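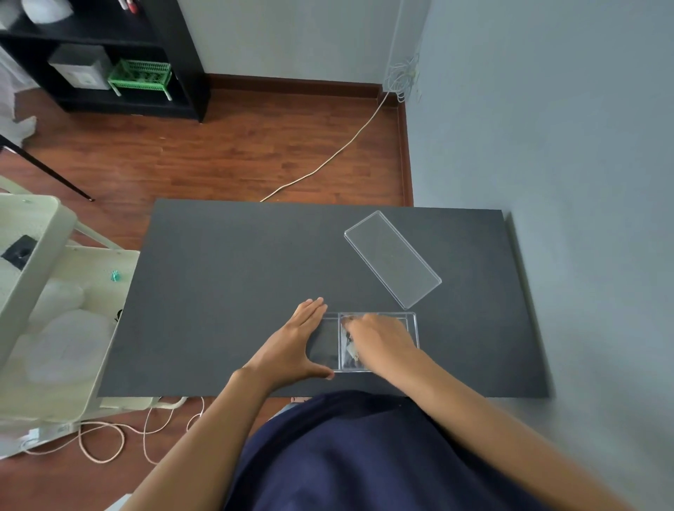
This report covers the seeding of the Namboodiri Cup, an indoor volleyball knockout contested each winter by 17 clubs. The current draw splits the entrants into two groups, four seeds and everyone else, and places them in the bracket from there. It can be pictured as a clear tray with one thin partition, a narrower section on the left and a wider one on the right, and everything in the wider section treated as equal. The project asked whether a rating based on past results would give a better order than this split, and whether it could be kept up by a league secretary with a spreadsheet.

September 2022

## 1. Background

Seeds are at present taken from the final table of the previous league season. The table has two weaknesses for this purpose. It gives three points for any win, whoever the opponent was, and it takes no account of matches played outside the league. Clubs promoted from the lower division have no entry in it and are always unseeded.

With 17 entrants the first round contains a single match, and the other 15 clubs go straight to the round of 16. The two clubs in the preliminary match are drawn from all unseeded entrants. In the last two editions one of them was a club that had finished fifth in the league.

## 2. Data

Results were collected from the league's own sheets and from the match reports kept at Cultia, the hall where the later rounds are played. After duplicates were removed the set held 794 matches. Each record has the date, the two clubs, the venue, and the score in sets. Points within sets were recorded too patchily to be used.

Club names needed some work. Karkis appears under three spellings and merged with its own second team part of the way through the period. The merged club was given the first team's rating and the second team's record was closed at that date. Walkovers were left out, as were matches abandoned before the end of the second set.
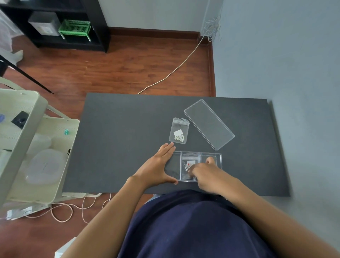
Matches in the set are unevenly spread. The older clubs have long records, while two recent entrants have played so few that their ratings should be read with care. No attempt was made to fill gaps with friendly matches.

## 3. Method

Every club began on a rating of 400. After each match, points pass from the loser to the winner, and the number passed depends on the difference between the two ratings before play. A win by the stronger side moves little. An upset moves more.

Three versions were compared:

- **A** - win or loss only
- **B** - win or loss, with a home allowance
- **C** - as B, with a larger transfer for a win in straight sets

The most recent 100 matches were held back for testing. All settings were fixed on the earlier matches and not altered afterwards. Ratings continued to update through the test period, as they would in normal use. The calculations were run in Grivirix, a small script written for the project, and then repeated by hand for one month (November) as a check. The hand figures agreed with the script apart from rounding.

## 4. Results

All three versions picked the winner more often than the league table did. Version B improved on A by a small margin. Version C did slightly worse than B on the test matches, although it had done better on the earlier ones. The straight-sets adjustment was probably fitted too closely to a few seasons in which the top clubs were far ahead of the rest.

The home allowance is small and is not the same everywhere. Cultia is treated as neutral in cup rounds, but two clubs train there and both have a better record in the hall than their ratings would suggest. The sample is too small to separate this from chance.

When the last cup draw was redone with version B, three of the four seeds stayed the same. The main change was lower down - the preliminary match would have gone to the two lowest-rated entrants.

## 5. Limitations

The rating belongs to the club and takes no account of who is playing. Squads change most over the summer, so ratings are least reliable at the start of a season. Pulling all ratings part of the way back to the starting value each summer was considered but not tested.

## 6. Recommendations

Version B should be used for seeding, with the list frozen two weeks before the draw. The preliminary match should be given to the two lowest-rated clubs. Results should be entered weekly in date order, as a late entry means every later rating has to be recalculated.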